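**Herkonura sorting cell: progress report, October**

Work package 2, set-up and upkeep of the arm and gripper

## 1. Status

The cell is running and available for trials. Three items from the last report are closed (gripper finger alignment, table datum, cable routing at the pedestal). Two remain open: the wrist backlash check and the spare finger set. Spend is within the amount agreed for the period. No change to the end date is requested.

## 2. Arm and gripper

The arm was re-zeroed at the start of the month after the joint 4 encoder reported an offset on power-up. The fault came back twice in the first week. The connector at the base of the arm was reseated and the strain relief replaced, and the fault has been absent for 16 working days. We are treating it as a connector fault but have kept the encoder on the watch list.

The gripper fingers were removed, cleaned and refitted. At the last inspection the left finger closed slightly ahead of the right, which pushed small balls out of the grasp before contact was made on both sides. The linkage was shimmed and the closing test repeated over 100 cycles without load. Both fingers now meet on the centre line. Finger height above the table is checked each morning against a gauge block before the arm is released for work.

The approach is vertical for all picks. Angled approaches were tried in September and dropped, as the wrist came too close to the rim of the basket at the near end.
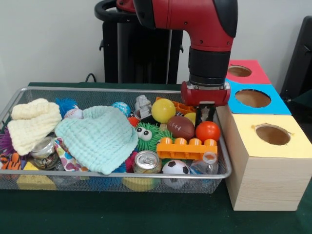 The speed limit inside the basket volume remains at the reduced setting. Above the rim the arm moves at full programmed speed. The changeover height was raised by 11 mm this period, after a tall item near the back of the basket was struck on a transfer move. Nothing was damaged, but the protective stop had to be cleared by hand and the arm walked back to its home position.

## 3. Basket, boxes and load

The test load stays mixed: balls of several sizes, spiked rubber toys, plush, knitted cloth, toy bricks and a few household items. Cloth is still the hardest class for the gripper. It drapes over neighbouring items, and when it is lifted it can bring a second object with it. The grip force for cloth was raised and the lift slowed. Double picks have fallen, although not yet to the level set in the plan.

Hard items lying flat are the next weakest group. The brick can be gripped across its width but slips when taken near one end. A grasp offset correction has been written and is being tested.

The position of the basket is taught from two corners. It must be taught again whenever the basket is moved, even by a small amount, and this has been added to the start-of-day sheet. The boxes are placed by hand and their position is entered separately. The holes were cut in our own workshop and some edges are ragged. Thin cloth has caught on them during release, so the edges will be sanded back or lined with tape before the next block of trials.

## 4. Camera calibration

Hand-eye calibration was repeated after the wrist work. The first result was rejected because the residual error was above our limit. The cause was a calibration board that had not been clamped flat. The second run passed and the values have been stored with the cell configuration.

A change in viewing height affects the depth reading over glossy balls and clear plastic. Matt and fabric items are stable. No hardware change is proposed; the software will take the median of several readings before committing to a pick height. 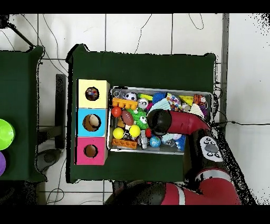

*Figure 2. Gripper over the middle of the loaded tray, with the boxes stacked alongside.*

## 5. Maintenance

The arm passed 440 hours of powered running on the Thursday of the second week. The following was done at that point:

- joint covers removed, wiped and refitted
- pedestal fixings checked for torque, one found loose and tightened
- cables inspected along their full length
- emergency stop tested from both stations
- controller fan filter changed

The loose fixing may have contributed to the small repeatability drift noted in the last report. The drift test will be run again before any further correction is made in software.

## 6. Open items

1. Wrist backlash. The dial gauge is on loan to the Vevia project and is due back next month.
2. Spare fingers. Ordered from Jestau. Delivery has slipped once, and we have asked for a firm date.
3. Floor cables. Covers are to be fitted on the walkway side of the cell.
4. Written restart procedure after a protective stop. A draft exists and needs a trial by an operator who did not write it.

## 7. Next period

Trials resume with the full mixed load once the box edges have been dealt with. The cloth settings will be frozen for the first week so that results can be compared with the October figures. The next planned service follows the same list as section 5, with the backlash check added if the gauge has been returned.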